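Marks on a cream matte tabletop, what cleaner is safe?

Posted by Ladi Nwankwo, 2024-09-24

Hello all. I have bought a second-hand table from the Hostach series, 124 cm long, with a cream matte top. The surface has faint spots, a little darker and a little lighter than the rest. I cleaned two times with dish soap and they stay the same. I do not know if this is dirt or if it belongs to the pattern. The seller told me only "wipe it normal", so I am afraid to use something strong.

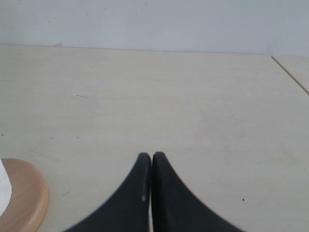 The tabletop, with the wall behind.

I also keep a thing with a round wooden base on the left side. Should I put felt under it? I do not want to make a ring on the surface.

Ogunleye
I think it is the pattern. Many pale tops are made a bit cloudy so they do not look like plain paint. You can test it: put a strip of painter's tape beside one spot, clean only on one side with warm water and a soft cloth, let it dry and compare. If both sides are equal, please stop rubbing. Matte surfaces become shiny when you rub too much, and the shine does not go back. I did this to my desk in February and I still see the place when the lamp is on.

Felt is good, yes. Use thin pads and change them when they collect sand.

Olledberg52
magic sponge, works on everything

Ogunleye
Please be careful with the sponge. It is a very fine abrasive, and on matte it can leave a polished patch. Try first on the underside of the edge.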